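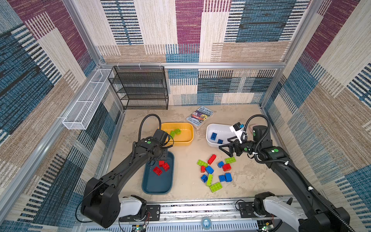

Jinlong Yin keeps the build log in a hardback notebook, and the first eleven pages concern the enclosure. The arms do not appear until page twelve. He considers this the correct order.

"Most people buy the arms first and bolt them to whatever table they have," he says. "Then they spend a year finding out what is wrong with the table."

The workcell stands in a shared workshop in Idstead, where Yin rents bench space by the month. It has two arms on a common base rail at the front, a flat floor, and walls on the remaining sides covered in woven fabric panels. The task he is working on at present is sorting toy building blocks by colour into plastic bins: red into the teal one, green into the yellow, blue into the white.

Yin spent most of his working life on packaging lines, latterly at Tangen, where he looked after carton erectors. He has no formal training in robotics and says the gap shows mainly in the software. The mechanical side he describes as ordinary fitting work.

The rail came first among the metal parts. Each arm mounts to slotted aluminium extrusion through a fastened plate, so the spacing between the shoulders can be changed with a hex key. Yin has moved them 2 times. In the original position the arms were too close and the elbows met whenever both grippers went for the middle of the floor. In the second they were far enough apart to be safe, and neither could hand a block to the other.

"It is a compromise now," he says. "The overlap is 161 millimetres wide, measured at floor height. I would like more. I would also like the elbows to stay in one piece."

He puts the two arms down to the same reasoning. One arm could sort blocks into bins perfectly well, and the earlier version of the cell did so. With two, each covers the bins on its own side, and a block lying at a poor angle can be passed across and turned on the way. The handover is the part that interests him, and it is also the part that fails.

"Sorting is solved, more or less, if the blocks are lying flat and apart from each other," he says. "A pile is different. You close on one block and its neighbour moves. Now your plan is out of date and the arm does not know it."

The small camera on the wrist is there for that purpose. It gives a close view of the fingers and whatever is between them, and the controller takes a fresh estimate before each grasp. Yin tried working from a single overhead view for some months and found that the gripper hid the block at exactly the moment he needed to see it.

Blocks standing on end are the hardest case. The parallel fingers can take them from the side, but a slight error in height tips them over. Blocks on their sides with the studs outwards come next, as a finger that lands on a stud gets a poor hold and the block rotates when lifted. He has considered softer finger pads and decided against them until the position error is smaller. "Pads would hide the fault," he says. "I want to see it."

Cabling took longer than he had allowed. The cable to each wrist now runs over the top in a loop, with enough slack for the joint to turn fully in either direction. An earlier arrangement had it clipped tight along the link. It looked tidier and it broke a conductor in May.

"A cable wants to be moved a little in many places," he says. "If you make it move a lot in one place, it will tell you."

The controller boards are fixed along the rail near the shoulder mounts, which keeps the motor wiring short. They have no cover at present. Yin intends to print one and has intended to for a while. The supply is a second-hand unit from Meltach rated at 300 watts, well above what the arms draw in normal use, and he has wired the stop switch to cut the motor power only, so the boards stay alive and the log is not lost.

The patterned fabric on the walls is the subject he is asked about most by other members of the workshop. He had plain grey panels in the first version and the vision software behaved very well with them. It behaved less well when he carried the cell to an open evening and set it up without its walls. The present panels, in purples, blues and tans with a good deal of stripe in them, make the job harder on purpose. The same thinking applies to the odds and ends he leaves on the floor and along the edges, including a paperback copy of The 143-Storey Treehouse. The software has to learn that a colourful thing is not always a block.

"It tried to pick up the cover once," he says. "There was nothing to hold. It tried for quite a long time."

The control code is a modified version of Tarkier, a small package written for hobby arms. Yin has replaced the motion planner and most of the calibration routine. The calibration uses green circular markers on the arms and takes a few minutes at the start of each session. He repeats it after any change to the rail, and also whenever somebody has leaned on the frame, an event he says he can now detect from the numbers.

He does not publish success rates. Asked for one, he says that it depends entirely on how the blocks are laid out, and that he could produce any figure by choosing the pile. What he records is the type of failure: missed grasp, dropped in transit, wrong bin, collision, gave up. Wrong bin has become rare. Dropped in transit has not moved much since the autumn, and he suspects backlash in one of the wrist joints.

The next job is to take that wrist apart. He has the replacement bearings and is waiting for a thinner shim, as the one he cut himself left the joint too stiff to hold position without getting warm. After that he wants to fit a proper guard to the open front, and then go back to handovers.

"The shim should come next week," he says. "I ordered 2, in case I bend one."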